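Configurer un volant à retour de force dans Skanero

La présente page décrit la procédure de configuration d'un volant à retour de force pour le simulateur de course Skanero, édité par Puvden. Elle s'adresse aux joueurs sur ordinateur disposant de la version 9 du jeu ou d'une version ultérieure. Les utilisateurs de manettes se reporteront à la rubrique correspondante du guide général.

Matériel et prérequis

Le volant et le pédalier doivent être reconnus par le système d'exploitation avant le lancement du jeu. Il est recommandé de raccorder la base directement à un port de l'ordinateur et d'éviter les concentrateurs non alimentés, à l'origine d'une grande partie des déconnexions signalées à l'assistance. Le micrologiciel de la base doit être à jour ; cette opération s'effectue au moyen de l'utilitaire fourni par le fabricant, Skanero étant fermé.

Fixation de la base

Serrez les brides à la main, sans outil, jusqu'à disparition du jeu latéral. Vérifiez que le plateau ne fléchit pas lorsque le volant est tourné en butée. Le pédalier se place de manière que le genou reste légèrement plié lorsque la pédale de frein est enfoncée à fond.

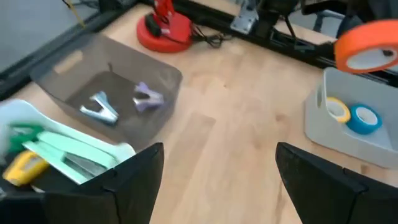 Plateau en bois clair bordé d'un rail noir.

Étape 1 : étalonnage des axes

Depuis le menu principal, ouvrez Options, puis Commandes, puis Étalonnage. Tournez le volant lentement jusqu'à la butée gauche, puis jusqu'à la butée droite, et ramenez-le au centre avant de valider. Enfoncez ensuite chaque pédale sur toute sa course. Si l'une des barres affichées n'atteint pas son maximum, relâchez la pédale et recommencez l'opération pour cet axe seulement.

Une zone morte de 0 convient à la direction dans la plupart des cas. Pour le frein, une valeur faible peut être nécessaire lorsque le pied repose sur la pédale en ligne droite. Toute zone morte ajoutée à l'accélérateur réduit la précision de la remise des gaz en sortie de virage.

Étape 2 : angle de rotation

L'angle défini dans l'utilitaire du fabricant et celui défini dans Skanero doivent être identiques. À défaut, le volant affiché à l'écran ne suivra pas les mouvements du joueur. L'option « Adapter au véhicule » limite automatiquement la course selon la voiture sélectionnée ; elle est activée par défaut et peut être conservée pour toutes les catégories, à l'exception du karting, qui requiert un réglage manuel.

Étape 3 : retour de force

Le menu Retour de force comporte un réglage d'intensité générale et plusieurs réglages secondaires. Procédez dans l'ordre suivant.

Intensité générale : commencez à 60 %, effectuez trois tours, puis augmentez par paliers de cinq points. Lorsque le témoin de saturation s'allume de façon continue dans les virages rapides, revenez au palier précédent.

Effets de vibreur : ces effets sont ajoutés au signal principal. Une valeur élevée masque les pertes d'adhérence du train avant.

Amortissement : augmentez cette valeur uniquement si le volant oscille en ligne droite lorsqu'il est lâché.

Force minimale : ce réglage concerne surtout les bases à engrenages, dont la zone centrale paraît souvent sans consistance. Il doit rester à zéro sur les bases à entraînement direct.

Étape 4 : essai sur piste

Le circuit d'Engelbrecht est conseillé pour la vérification des réglages. Son tracé compte 19 virages, et sa longue courbe à droite permet d'apprécier le délestage progressif de la direction. Sélectionnez une voiture de la catégorie Tourisme, sans aide au pilotage, par temps sec. Le circuit de Skestetier, plus bosselé, sera utilisé dans un second temps pour affiner les effets de suspension.

Modifiez un seul paramètre à la fois et consignez la valeur précédente. Les réglages peuvent être changés depuis le menu Pause sans quitter la séance.

Enregistrement du profil

Une fois la configuration achevée, choisissez Enregistrer sous et attribuez un nom au profil. Skanero accepte jusqu'à 138 profils par compte. Il est possible d'associer un profil à une voiture donnée : celui-ci sera alors chargé automatiquement à l'entrée du garage.

Problèmes fréquents

Aucun retour de force en piste : vérifiez que le volant est désigné comme périphérique principal, puis redémarrez le jeu.

Retour de force inversé : cochez la case « Inverser le signal » dans les paramètres avancés.

Code d'erreur 926 : le périphérique a été déconnecté en cours de séance. Rebranchez la base, attendez la fin de son autocentrage et reprenez la procédure à l'étape 1.

Si le problème persiste, transmettez à l'assistance de Puvden le modèle de la base, la version du micrologiciel et le fichier de profil concerné.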